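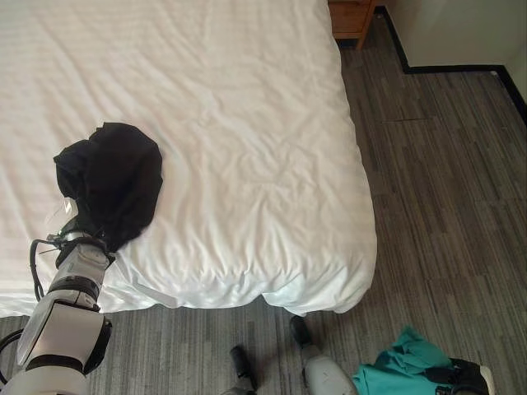 A black garment on a white duvet with a woven stripe.

Dark cotton loses color in three ways, and only one of them happens in the wash water. Dye that was never fixed to the fiber leaves in the first few cycles. Dye that was fixed breaks down slowly under sunlight and bleach. The third loss is optical: the surface of the yarn breaks up, loose fiber ends stand away from it, and the raised ends scatter light. The cloth looks gray even where most of its dye is still in place.

Textile finishers call the last effect frosting. It accounts for much of what owners describe as fading, and detergents sold for dark clothes are only partly designed to deal with it.

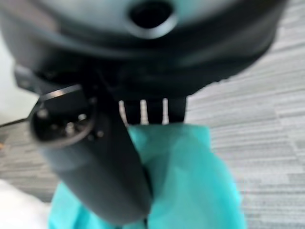 Lucimara Xavier
Textiles Editor

At the Clinley test laundry, Reinaldo Rangel runs black jersey through repeated cycles and measures the result with a spectrophotometer. The reading that matters most is L*, the lightness value, where zero is black and 100 is white. An unwashed swatch of reactive-dyed jersey in his files usually falls between 15 and 18. A rise of one unit can be seen by a trained eye under a light booth. A rise of three can be seen by anyone holding the old shirt next to a new one.

His longest series on a single fabric ended in September after 90 cycles. The swatches were cut from one roll and split between two programs that differed only in drum load and spin speed. Water temperature, detergent dose and drying method were held constant. The gentler program used a fuller drum, which surprised some of the mills that had paid for the work. In a nearly empty front loader, each piece is lifted and dropped the full height of the drum. A moderate load shortens the fall. Past a certain point the benefit reverses, as tightly packed cloth rubs against itself and rinses poorly.

Spin speed had a smaller effect than expected. Dropping from 1,000 revolutions per minute to a slower setting made little difference to L* but added to the drying time. Rangel now leaves the higher speed alone for jersey and lowers it only for knits that stretch.

Dye chemistry sets the limits of what careful washing can do. Most black cotton sold today is colored with reactive dyes, which bond to cellulose. A deep black needs a heavy dose, and part of that dose reacts with water in place of the fiber. The reacted portion has to be rinsed out at the mill. Rinsing takes hot water and time, and both cost money.

"If the bath after soaping is still colored, you have not finished," said Solange Queiroz, who manages the dyehouse at Jisuline. Her plant logs the color of the last rinse for every lot. A recent lot sheet, number 524, shows an extra soaping pass added by the shift lead before release. The pass delayed the lot by most of a working day.

Sulfur dyes are cheaper and remain common in heavier goods such as work pants and canvas. They hold up fairly well to washing and poorly to chlorine, and they tend to rub off on pale surfaces while new. Crocking, as the rub-off is known, is graded on a scale from 1 to 5, with 5 the best. Dry and wet rubbing are graded separately. Many blacks that pass easily when dry fall a grade or more when damp, so a new dark garment should not be left damp against light bedding or upholstery.
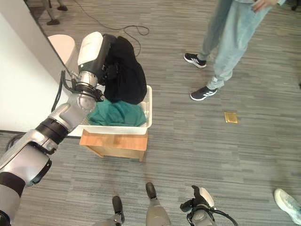

Black cloth over the rim of a white plastic basket.

Enzymes are the other tool. Cellulase, included in some color-care detergents, cuts the fine fiber ends that cause frosting. Applied in small amounts over many washes, it can bring a dulled surface partway back. It also removes cotton, and the loss can be weighed. Cleiton Leite, a formulation chemist at Ilport, recommends it for medium and heavy knits and advises against regular use on thin jersey.

Leite is less interested in vinegar and salt, the two household remedies readers ask about most. Salt helps drive reactive dye toward the fiber during dyeing, but it does not fix dye that is already there. A small amount of vinegar in the rinse lowers alkalinity left by detergent and can remove a dull film in hard water. It has no effect on the dye bond.

For ordinary household use, the test results support a short list of settings. Turn the garment inside out. Wash in cold water with a liquid detergent that contains no bleach. Fill the drum loosely to two-thirds or so. Skip the tumble dryer where possible, and line dry out of direct sun.

Anderson Marinho, who buys knitwear for Gowda, asks suppliers for L* readings after 5 washes as well as the usual fastness grades. Few had the figures ready when he began. The mills that did were already testing for frosting under their own procedures, with different loads and different machines, and their numbers could not be compared directly.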